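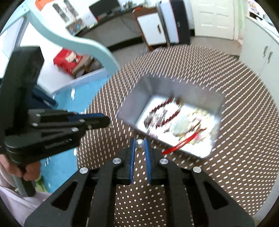 What does a playtester at Marport do all day? You play an unfinished game for a set block of time, write down where you got stuck or bored, and answer a short list of questions from the designer.

# Call for playtesters: Nisitz, a tile-sliding puzzle game

Posted 8 August 2020

Marport is a small studio making puzzle games for PC and handhelds. Our last one was Pondatis, a logic game set in a flooded library. The new one is called Nisitz. You slide carved tiles around a board so that water, light or sound can get from one side to the other. It has 513 levels at the moment, and we expect to cut a fair number of them before release.

We need people from outside the studio to play it. Everyone here has seen the levels too many times to judge how hard they are.

## What we are asking for

- Ten sessions of play at home, each one covering a single chapter of the game
- Notes written while you play, in whatever form suits you – full sentences, fragments, a voice recording
- One call with a designer after the last session
- A save file uploaded at the end of each session

You can spread the sessions out as you like, as long as they are done in chapter order and you don't look up solutions from other testers. If a level beats you, use the skip button and say so in your notes. Skipped levels are the most useful thing we get back.

## Who can apply

You must be 18 or older and able to read English well enough to follow menu text and hints. You need a Windows computer with a working mouse or a controller. The game doesn't run on tablets yet.

We have places for two kinds of player. The first group plays puzzle games often and finishes most of them. The second group hardly plays them at all. The second group is harder to fill, so please pass this on to a parent, a roommate or anyone else who usually leaves the controller to you.

We also want several testers with some form of color blindness. Chapter 4 relies on telling six tile colors apart, and we have added patterns that can be switched on in the settings. Mention it in your application if this applies to you.

People who took part in the June test can't join this one. A separate round for returning testers will follow.
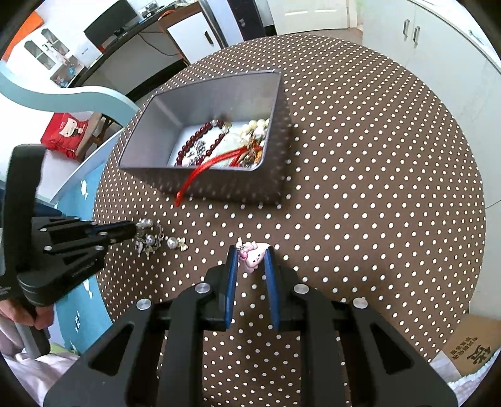 Baptiste Marchal wrote to us after that June test to say the hints came far too early, and that by chapter 3 he was turning them off before he had even looked at the board. He also asked for an undo button that goes back more than one move. Both points have been dealt with in the current build. Hints now stay hidden until you ask for one, and undo goes back to the start of the level.

## What you get

Each tester receives a free copy of Nisitz at release, a copy of Pondatis now, and a name in the credits if you want one. There is no payment for the home sessions. Please only apply if that is fine with you.

## Confidentiality

Testers sign a short agreement before they get the download. You may tell people you are testing a game for Marport. You may not post screenshots, video or level solutions until the game is out. The build carries your tester number in the corner of the screen.

## How to apply

Fill in the form on the Playtesting page of our website. It asks for:

1. Your name, age and email address
2. Your computer and input device
3. The last three games you played, of any kind
4. One puzzle you gave up on, and what made you stop

Keep question 4 short – a few lines will do. Veronika Kälin reads all the applications and will reply to everyone, including those we can't take this time. Technical questions about the build should go to Lorenz Oberholzer through the same page.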